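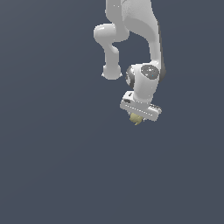
Page last changed: Monday, 14:48

Archive home | Lists | Threads | Previous | Next | Search | Log in

Subject: Re: parallel hand vs. soft fingers in Skavow, light lumpy parts

Replying to the list so it ends up in the archive. The render at the top goes with the notes on the hand geometry further down.

> We are trying to choose between the stock parallel hand and the
> Trimen soft fingers for small irregular parts. All of it is in
> simulation for now, in Skavow, with the white arm model that comes
> with the install. The parallel hand scores better in our runs but
> I don't trust the number. The parts are lumpy and the contact looks
> wrong to me when I slow it down. Has anyone compared the two on the
> same set of parts, and with which controller? We are on position
> control only.
>
> Second question. Is it worth rendering the whole bench for every
> trial? It eats most of our time.

Yes, we compared them at Kimesholm over the summer and finished in September. Same arm model, same parts, both hands. We did 1449 trials in all. They are not split evenly between the hands, which I'll get to.

Setup first. We left the arm stock and only swapped the hand at the flange. The parts came from the Barroso set, which has plenty of odd shapes with points and flat spots on them. We kept 48 of those and dropped the rest, mostly because the collision meshes were broken or had holes. If you use that set, check the meshes before you do anything else. A bad mesh gives you a grasp that holds forever no matter what you do to it, and that will flatter whichever hand you test first.

On your point about the contact looking wrong: I agree with you. With the parallel hand on a lumpy part, the default contact settings let the fingers sink into the surface a little. Once they have sunk in, the part can't roll out, so you get a "hold" that would be a drop on a bench. We cut the time step in half and made the contact stiffer, and 224 grasps that had been counted as good went to bad. Nearly all of those were on the parallel hand. After that change the two hands were close enough that I would not pick one on the score alone.

The soft fingers have their own trouble. Skavow treats each finger as a short chain of rigid pieces with springs between them. That is fine for slow closing. Close fast and the chain rings, and the part gets shaken out before the grip settles. We ended up closing the soft fingers at a third of the speed of the parallel ones, so the trials took longer and we ran fewer of them. That is why the split is uneven.

Controllers. We tried 3:

1. Plain position control, which is what you have.
2. Position control with a force limit on the fingers.
3. Impedance control on the whole arm.

Number 2 was the best value for the work. It took an afternoon to set up and it removed most of the sinking, even before we touched the time step. Number 3 helped with the soft fingers during approach and made no difference I could measure with the parallel hand. It also has a lot of gains to tune and we did not enjoy it. With number 1 the fingers keep pushing toward a width they can't reach, and the solver has to put that error somewhere. I would add the force limit first and rerun what you have before you decide anything.

Geometry. The housing of the hand is long and wide compared with small parts. In the render the hand is tilted, left end higher, and the yellow part is right up under the housing with a small tip pointing down and to the left. You can't really see the fingers from there. That matters in two ways. If you score by looking at a picture from the side, you can't tell a finger grasp from a part that is jammed up against the underside of the hand. We had both, and at first we counted both as good. Now we read the contact list and require a contact on each finger and none on the housing. Please do that even if you change nothing else.

The other thing is tilt. With a wide housing, a small tilt puts one end a good bit lower than the other, so on a bench or in a bin that end gets there before the fingers do. In free space it never shows up. If your parts will come out of a bin later, put the bin walls into the collision model even if you don't draw them.

Which gets to your second question. No, I would not render the bench. We turned off the floor, table and walls in the view and kept a flat gray-blue background with the arm and the part. Trials ran much faster and the stills were easier to sort, with a pale yellow part standing out well against a white arm. Keep the table in the physics for the pick itself. Drawing and physics are separate switches in Skavow, on the same panel, and it is easy to turn off the wrong one. We lost a morning to parts falling forever.

One caution on the view. If you plan to train or test anything that uses camera images, a blank background will not help you and you should render the bench for those runs. We were only scoring grasps from the contact data and used the stills for spot checks.

Things we did not test:

- Heavy parts. Everything in our set was light.
- Slippery surfaces. We used one friction value for all parts.
- Any motion after the lift except a slow move up and a wrist turn.
- The Trimen fingers with the longer tips. We only had the model for the short ones.

For what you describe I would stay with the parallel hand for now, with the force limit and the smaller time step, and spend the saved time on cleaning meshes. The soft fingers did better on parts with points sticking out, because the finger can wrap past the point. If most of your parts are like that, the slower closing might be worth it to you.

I can post the contact check and the list of the 48 parts we kept. The script is short and has our paths hard coded in it, so you will need to edit the top before it runs. What version of Skavow are you on? The panel with the contact settings moved in the last release and the names changed too, so I'd want to give you the right ones.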